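Corkden Gallery: The Basket Table

Corkden is a small home goods shop with one long room at the front and a workroom behind it. We sell baskets, trays, table linen and a few pieces of furniture. Most people come in for the baskets, and the questions we get by email are nearly all about them, so this page of the gallery is given over to one basket and the white table we set baskets out on.

The gallery started as a way to show stock at a plain, everyday size, on a plain surface. The product pages have their own pictures with measurements and prices. The gallery pages are looser. They show things out on a table, with a few notes on how we use them, how we look after them and what we would put in them at home. If you want to order, go to the product pages. If you want to get an idea of how a basket sits in a corner, stay on this one.

1. On the white table

The table has a smooth white top with a matte look and a rounded corner. We like a light surface for dark baskets.

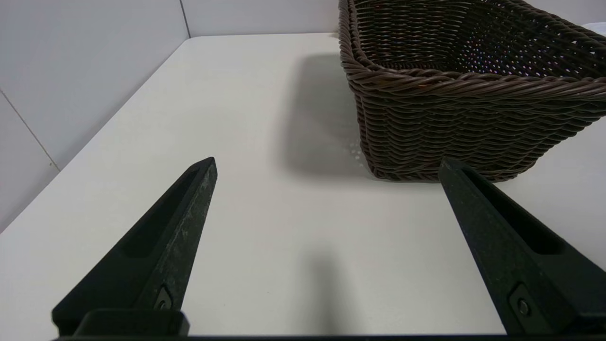 Anyone with a pale kitchen or a white hallway shelf can expect much the same effect at home. Dark brown is the color we reorder most. It goes with white, gray and most wood tones, and it hides handling better than the light weaves do. The honey-colored ones are prettier on the day you buy them, in our opinion, but they show every smudge by the end of the year.

A few notes on placing a basket on a table or shelf:

Leave a little space on at least one side. A basket pushed tight into a corner is hard to lift out, and people end up dragging it, which wears the bottom.

Put felt dots under it if the surface is painted. Any weave can have a rough end or two underneath. We keep felt dots at the counter and they cost 4 dollars a sheet.

Keep it out of strong direct sun. Natural fibers dry out and the color fades on one side first. Turn the basket every month or so if it has to live by a window.

Don't put it over a radiator or a heating vent. The same drying problem applies, only faster.

If the table is one you eat at, pick a basket you can move with one hand. It will be moved at every meal.

2. Shape and weave

The basket here is a rectangle with rounded corners, woven in dark brown wicker, with a rim of twisted strands. We are often asked whether to buy round or rectangular. For a table in the middle of a room, either is fine. For a shelf, a corner or anything against a wall, rectangular wastes less room. Rounded corners are a fair compromise. They are easier to clean than square ones and they don't catch on sleeves.

The weave is an open one. Open weaves let air through, and that makes them good for fruit, bread in a cloth, onions, rolled towels and children's socks. They are less good for anything small. Paper clips, loose tea and sewing pins will find their way out. For those, use a liner. The Vikine liner in our linen section is a plain cotton one with a tie at each end, and it folds down over the rim of most of our rectangular baskets. Wash it cold and iron it while it is still a bit damp.

The rim is the part to look at when you buy any basket, from us or from anyone else. Run a finger all the way along it. If you feel a loose strand, press it back and see if it stays. A rim that is coming undone in the shop will be worse in six months. Lift the basket by the rim with something in it, too – an empty basket tells you very little.

We carry rectangular baskets under two names. Irnora is the lower one, meant for tables and counters. Nilsuwan is the taller one, for the floor or the bottom shelf of a bookcase. Both come in dark brown and in natural. The Irnora in dark brown is stock number 639, if you are calling to ask whether we have it.

3. Keeping a basket clean

Dust is the main thing. It settles in the weave and dulls the color. A soft paintbrush gets into the gaps better than a cloth does. Brush from the rim down, then turn the basket over and tap the base with your hand. Do it outside if you can.

For anything stickier, use a cloth wrung out in warm water with a drop of dish soap, then a second cloth with plain water. Let the basket dry in the open air, on its side, with space all the way around it. Overnight is usually long enough. Never put wicker in a dishwasher, and don't leave it to soak in a tub. We have had both kinds brought back to us, and there is not much we can do with them.

If a basket smells musty, leave a small open dish of baking soda in it for 2 days and keep it somewhere dry. If there is mold, brush it off outdoors, wipe with white vinegar and water, and dry it well. If the mold returns, let the basket go.

A dry basket creaks when you pick it up. Misting it lightly with water from a spray bottle once or twice in the winter helps. Misting means a few passes, inside and out, and then air drying. It should never be dripping.

4. Light and shadow on a white surface

A woven basket changes the light where it stands. On the white tabletop it throws a wide, soft gray shadow to its left, and light shows through the open parts of the weave in small points. People who buy a dark basket for a pale room sometimes write to say it looks larger at home than it did in the shop, and the shadow is part of the reason. If you are unsure between two sizes for a white shelf, we would take the smaller.

The wall behind the table is light gray and the panel to the left is white. We get asked for the paint names from time to time. Neither is anything special, and any flat light gray from a hardware store will be close. Flat paint is worth having behind baskets and linen, as a shiny wall picks up reflections from the windows and draws the eye away from the texture.

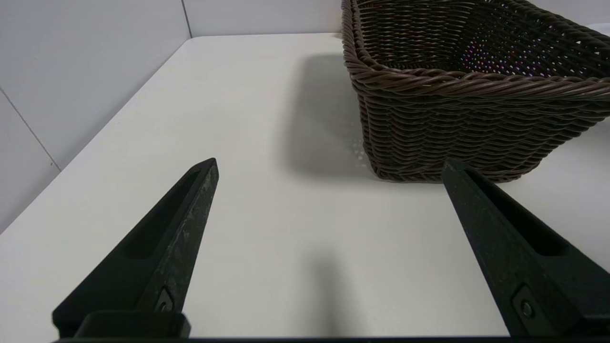

5. What we would put in it

In the kitchen: a folded dish towel on the bottom and then bread, rolls or fruit that doesn't bruise easily. Bananas are better off on their own. Take fruit out every few days and check the bottom layer.

By the door: gloves, hats and a dog leash. Keys get lost in an open basket, so put a small dish in with them or hang them on a hook instead.

In the bathroom: hand towels rolled up and stood on end. Keep the basket away from the shower and take the towels out now and then to let it air.

On a desk: mail to be answered. Once the basket is full, sit down and go through it. A second basket for the overflow doesn't help, and we say that as people who sell baskets.

In a child's room: soft toys or building blocks, with a liner for anything with small parts.

6. Visiting and ordering

The basket table is at the front of the shop, and you are welcome to pick up anything on it. If you want to try a basket for size, bring a tape measure and the width of your shelf. Measure the shelf at the front and again at the back – older shelves are often not the same at both ends.

Orders over 80 dollars ship free within the state. Smaller orders ship at the regular rate shown at checkout. Baskets are sent in a box with paper, never flattened or nested inside each other, so that the rims keep their shape. If yours arrives bent, set it on a flat surface in a slightly damp room overnight with a book inside, and write to us if it hasn't straightened out by morning.

The next gallery page covers trays and will be up in May.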